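Growing Sweet Peas in Reused Compost
Project report by Usha Raju and Rasmus Vanags
December 14, 2018

We picked sweet peas because we both love them, and because our tutor, Ottilie Berchtold, had a heap of old tomato compost she was about to throw away. Could it be used again? Books we read mostly said no, or said yes but only for mulching. We wanted to see for ourselves!

Method

We sowed 400 seeds in deep pots, half in fresh peat-free compost and half in the old stuff, which we sieved and mixed with a little leaf mould. All the seeds were soaked overnight first. Pots went in the cold frame on the south side of the Rebane glasshouse, and we swapped their places every week so that no batch got all the best light (this was Usha's idea and a good one, as the back corner is gloomy).

We pinched out the tips at the second pair of leaves. Slugs got in twice. After the second raid we stood the trays on upturned pots and had no more trouble.

Results

In total 356 seeds came up, far more than we had hoped. The fresh compost was quicker by 4 days but the old compost caught up, and by planting out we could hardly tell the two lots apart.

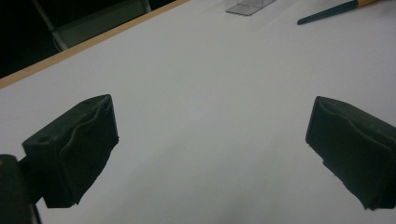
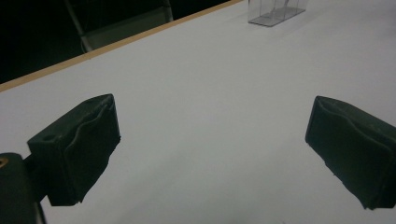
The white tabletop, in both pictures.

Flowering was where it got exciting. The first buds opened at the start of July, and the reused compost plants were a touch shorter, with stems just as good for cutting. In our best week we picked 115 stems and gave bunches to everyone in the building. The scent in the corridor was wonderful.

The old compost did dry out faster. In the hot spell we had to water those plants morning and evening, and a few dropped their buds anyway. A feed of seaweed every fortnight seemed to help, although we fed both lots and can't prove it.

What we would change

Next time we'd keep a third batch with no leaf mould, as we don't know how much of the good result was down to that. We'd also weigh the pots before watering. Tadhg Ó Ceallaigh has offered us his old runner bean compost for spring, and we have already said yes.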